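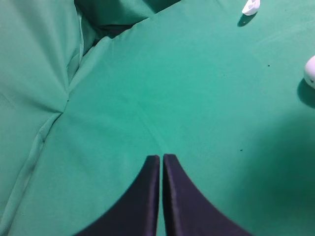

Attachment 1: green cover, wrinkles in the middle, padded bit on the left

Ticket 347: Cover won't lie flat
Opened by: Vaida Tamošiūnaitė
Product: Varkside table cover, teal green
Status: open, waiting on customer

Hi there! I bought one of your Varkside covers for the big work table and I love the color, but I can't get the thing to lie flat. There are ripples all through the middle (faint ones, I know, but my hand finds them every time) and then there's the left side, where it goes up over the padding and makes a long diagonal ridge. I can't tell if that's a seam or just a crease that has set in. Is it meant to be there?

What I've tried so far:

Pulled it tight from the right. The ripples moved over a bit and then came back overnight.

Took it off, shook it out, and hung it over a door for 2 days. Slightly better in the middle, no change at all on the left.

Turned it around so the other end was over the padding. Now I had a ridge at that end too, so I put it back.

I haven't ironed it. It has that soft, brushed sort of surface and I'm scared of leaving a shiny patch — I did that to a felt skirt once and never got it out.

Reply from Herkerico support, 11th November
Hi Vaida, thanks for the photo. Please don't iron it dry. Lay a damp cotton cloth on top, use the lowest steam setting, and lift the iron between presses so you don't drag the pile. For the left side, could you take the cover off the padding and feel along the line from underneath? Stitching will feel like a hard little cord. A crease will just feel like a fold.

Vaida Tamošiūnaitė wrote:
OK, did the steaming last night with an old pillowcase. The middle is so much better! I went over it 3 times and the fuzzy feel is still there, phew. I haven't got to the left side yet, as the padding is a pain to get back under there by myself and my sister is away until the weekend. I'll feel along the line then and write back. If it's a seam, can I swap it for one without? I'd want the same green, please.

Support note: swap is fine if it's stitched. Keep ticket open until she writes back.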